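Height maps and point clouds: choosing an output format
Speaker notes, Rostyslav Savchuk, 7 July 2024

Slide 1. Introduce the Arano line profiler and the Brutar export library. Inna Kuzmenko will take questions on calibration at the end.

Slide 2. A height map stores one value per pixel. Spacing in X and Y is fixed, so only Z needs to be saved. Files are small and filters run fast. Undercuts are lost.

Slide 3. A point cloud stores X, Y and Z for every sample. Test part: 1244 profiles, file size 486 MB. Mention that the ASCII export is slower to load than the binary one. Do not open the file live.

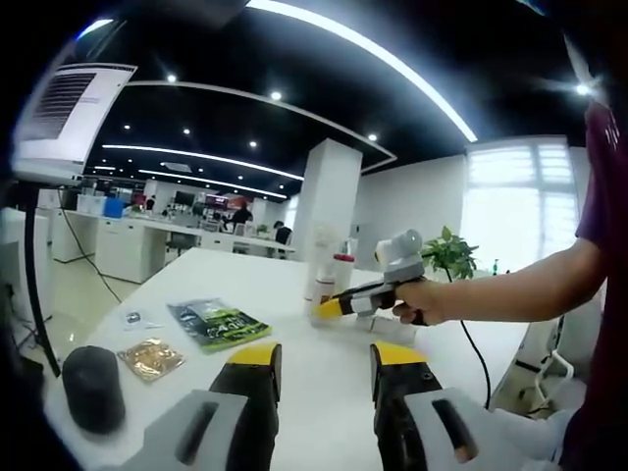
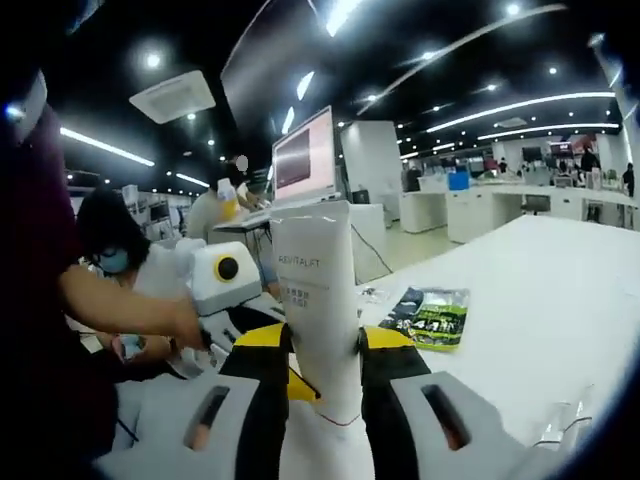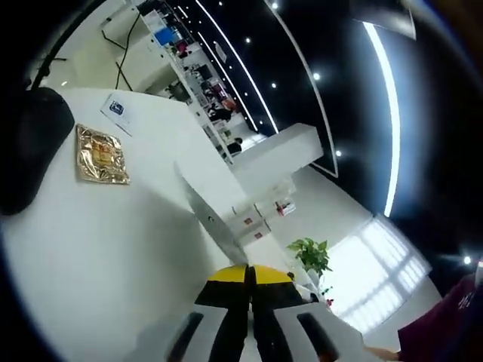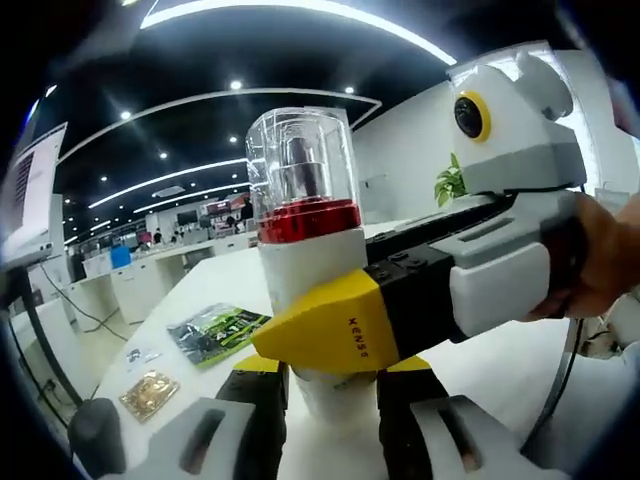 Hand-held grippers at the white table.

Slide 4. Missing data. Shiny surfaces saturate the sensor and steep walls shade the laser. Brutar writes zero for a missing pixel in the height map. Check that zero is masked before any averaging. In the cloud the point is simply left out.

Slide 5. Scan rate. At 500 profiles per second the encoder divider must be set by hand. Show the June firmware menu, second tab.

Slide 6. Merging two heads. Bilyk aligns the clouds using a stepped block with 17 edges. Height maps must be resampled first, with some loss at the seam.

Slide 7. Settings table. Leave on screen during questions.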